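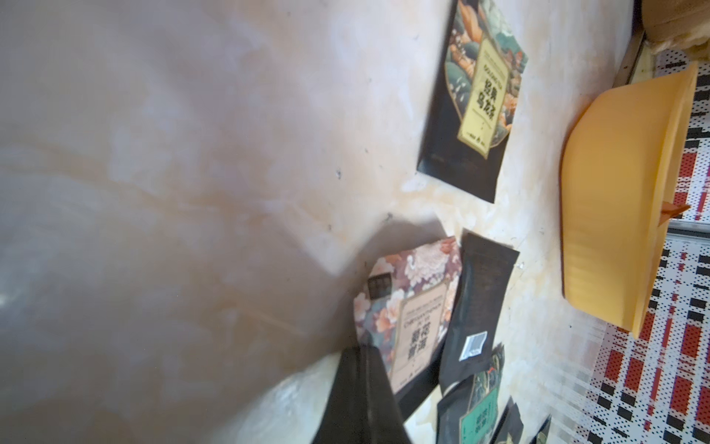 Stage Equipment > Drapes and Tracks > Curtain Tracks > Mavau Hand-Line Track

Mavau Hand-Line Curtain Track

Page text by Reijo Juntunen, updated October

The Mavau is a hand-operated curtain track for small and medium stages. It takes a pair of house curtains that part in the middle, or a single curtain drawn to one side, and is worked by an endless hand line from either wing. Tumero sells it as a complete kit cut to the width of your stage, and hires it in stock lengths from the Karkgate store.

Most of the tracks we supply go into school halls, village halls and studio theatres where there is no fly tower and the curtain stays up between shows. It is also used for mid-stage blacks and for a painted cloth that has to travel off. It isn't meant for festoon or swagged curtains, and it can't be bent to a curve on site. If you need a curved track, look at the pages for rolled rail or ring us with a drawing.

What the track is made of

The rail is extruded aluminium with a closed top and a slot along the underside. It comes in black as standard. Mill finish can be ordered but takes longer and costs the same. The runners have nylon wheels on a steel body, with a swivel hook below for the curtain tie. Each pair of curtains is led by two master carriers, one for each half, and the hand line is clamped to these.

The pulleys at both ends are made for us by Magaña and have sealed bearings. They don't need oil, and oil does them no good, as it picks up dust from the grid and ends up on the rope. The floor pulley is on a sprung bracket that takes up slack in the line as the rope settles. New rope stretches for the first few weeks, so expect to re-tie it once during that time.

Where the curtains meet, the two rails run side by side on an overlap clamp. The overlap in the standard kit lets the curtains cross far enough to stop light coming through the middle. A longer overlap is available for very full curtains, and you should ask for it when you send your measurements. It can't be added afterwards without replacing one of the rails.

Load and hanging points

The rail carries 20 kg per metre when it is hung at the spacing we give, which is one hanging point every 1000 mm, plus one close to each end pulley and one on either side of the overlap. Closer spacing does not raise the working load, because the limit is in the runners. For heavy velour with a sewn-in lining and a chain in the hem, weigh the curtains or ask the maker for the weight before you order. Old curtains are often heavier than people expect, particularly if they have been re-proofed.

The hangers clamp to standard scaffold tube or can be bolted to a flat ceiling with the plate supplied. The depth from the underside of the ceiling plate to the curtain hook is 151 mm. Allow for this when you measure the drop, and allow for the floor as well. Many hall stages fall slightly towards the front or have settled at one side, and a curtain made to a single measurement will drag at one end and show a gap at the other. Take the drop in several places.

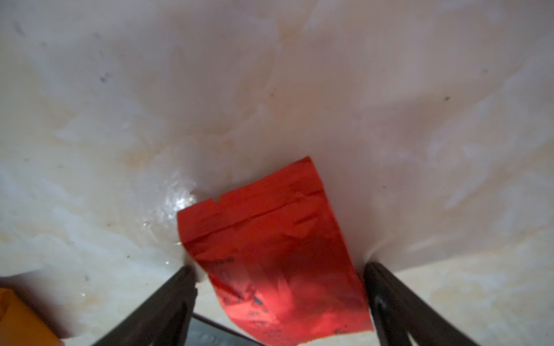
Ceiling fixings are not in the kit. The right fixing depends on what is above the plaster, and that has to be looked at by someone who can tell you what the structure will hold. We can send a fitter from Karkgate to do this within our delivery area, and the visit is charged separately. If the building is listed, please get any consent you need before booking it.

Choosing the working side

The track is normally set up to be worked from stage left. Tell us if you want it on the other side. The end pulleys are handed and the kit is packed to suit, though you can swap them over on the ground before the rail goes up. Once it is hung, swapping sides means taking the rope out completely.

The person working the curtain needs a clear space to stand, with the floor pulley where they can see it and where nobody else will walk into the line. Keep the hand line away from lighting stands and prop tables. On a very narrow wing the line can be taken through a diverter pulley and brought down on the back wall. This makes the pull slightly heavier, and the diverter is an extra part.

Motor drive

A motor can be fitted to the Mavau later on. The drive unit takes the place of the floor pulley and uses the same rail and carriers, but with a different rope. It needs its own power supply and a fixed position for the control. Most halls that ask about a motor find the hand line does what they want once it has been properly tensioned, so we suggest trying it first. The drive has its own page with sizes and wiring notes.

What comes in the kit

Rail cut to length, with joiners if it is in more than one piece
Runners, with spares
2 master carriers
Head pulley, return pulley and floor pulley
Overlap clamp and hangers
End stops
Black hand line, uncut
Fitting sheet

Curtains, scaffold tube and ceiling fixings are ordered separately. A single-curtain kit leaves out the overlap clamp and one of the carriers. 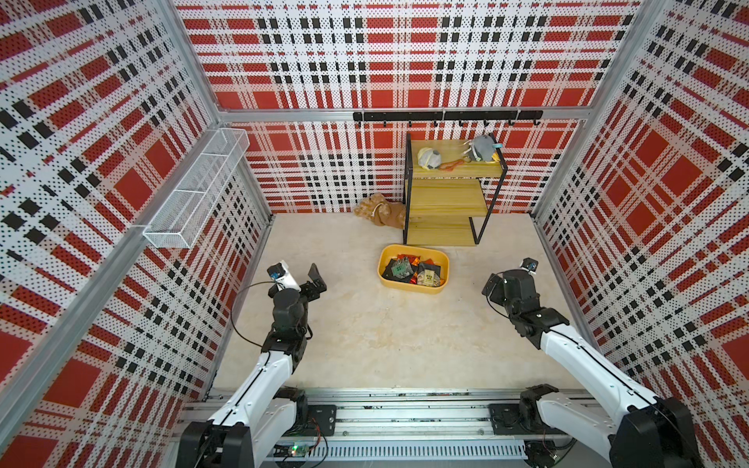
Long rails are sent in sections so that they can be got round corners and up stairs. The joiners are steel and slide into channels in the top of the rail. Push the sections together hard before tightening, then run a fingertip along the slot. If you can feel a step, the runners will catch on it.

Looking after it

Check the rope for wear at the carrier clamps before each production, and wipe out the slot with a dry cloth when the curtains are down for cleaning. A dry silicone spray can be used sparingly on the rail if the runners start to sound rough. Don't use grease. If one half of the curtain stops short, the rope has most likely slipped in its clamp. Open the curtains fully, loosen the clamp, move the carrier up to its stop and tighten it again.

Spare runners, carriers and rope are kept in stock. Parts for the earlier pattern of rail, with the open top, are no longer made, and the newer runners will not fit it.

Hire

Hire tracks go out with used rope and may have marks on the finish. Collection is from Karkgate, and vans are loaded for delivery on Wednesday. Please return the rope coiled and the runners in their bag, with the hangers taken off the rail.

Ordering

Send us the full width of the opening, the distance you want the curtains to travel into each wing, the height and the curtain weight. A rough sketch is fine. We will send back a drawing with the price for you to check, and the rail isn't cut until you have agreed it. Cut rail can't be returned.

Tumero Stage Equipment, Karkgate | Contact the sales desk | © Tumero | Back to top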